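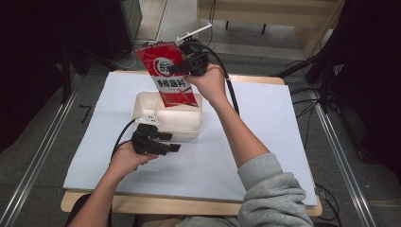 # Rules for Packing a Lunch: A Practice Guide for Hand-Held Gripper Demonstrations

Term project report, Doolan workshop course

## 1. What we set out to do

Our section was asked to write a set of working rules for recording demonstrations with hand-held grippers. The task assigned to us was food packing, which in April meant sauce packets and takeout containers. Other groups got bolts. We don't hold a grudge.

The starting point was the Truden lab handbook, which gives operators one sentence of guidance: "Perform the task naturally." We took this seriously for an entire afternoon. Naturally, one of us picked packets up by the corner, one by the middle, and one slid them along the table into the container like a hockey puck. All three counted as natural, and as training data they disagreed with each other about nearly everything.

## 2. The rules, as they stand

**Table**

- White foam board down before anything else. Tape it if it moves.
- Only the items for the current task go on the board. Coffee isn't an item.
- Container open and near the center at the start of every take.

**Grippers**

- Check that both jaws open and close fully before the first take of a session.
- Run each cable out to its own side. Crossed cables end the session sooner or later, usually during the best take.
- The gripper that isn't working rests low over the board, in view.

**Handling**

- Grip a packet near its top edge and lower it bottom end first.
- Don't squeeze past the point where it holds. We tested this rule once, by accident, and have since added paper towels to the equipment list.
- No fingers on the packet between start and stop. If you touch it, the take is marked failed, even if it looked great.

**Logging**

- Write down the result before resetting the table.
- Failed takes are kept and labeled. Deleting them is not allowed, however embarrassing.

## 3. Trying them out

We recorded 100 takes without the rules and 100 with them, using the same operators. A second group from the Claton section reviewed both sets and marked each take usable or not. Without the rules, 75 were usable. With them, 92 were. The Claton reviewers also left comments, several of which concerned the hockey puck.

Most of the rejected takes in the first set failed for dull reasons: an idle gripper parked out of view, a hand helping out, a container that started somewhere new each time. In the second set, five of the eight rejections were cables. We rewrote the cable rule after that and haven't tested the new wording.

## 4. Problems

The rules run to 1,503 words in the full version (Appendix A), and operators stopped reading at the first page break. A one-page card did better. It's taped up next to the Zuvent checklist, which is also ignored, but at eye level.

We also can't say how much of the improvement came from the rules and how much from practice -- everyone did the unruled set first. A fairer test would swap the order for half the operators. We thought of this in week nine.

## 5. Still open

- Whether a dropped packet that lands in the container counts as a success. The vote was tied.
- How long an operator should work before a break.
- Left-handed operators. The card assumes there aren't any, and we have two.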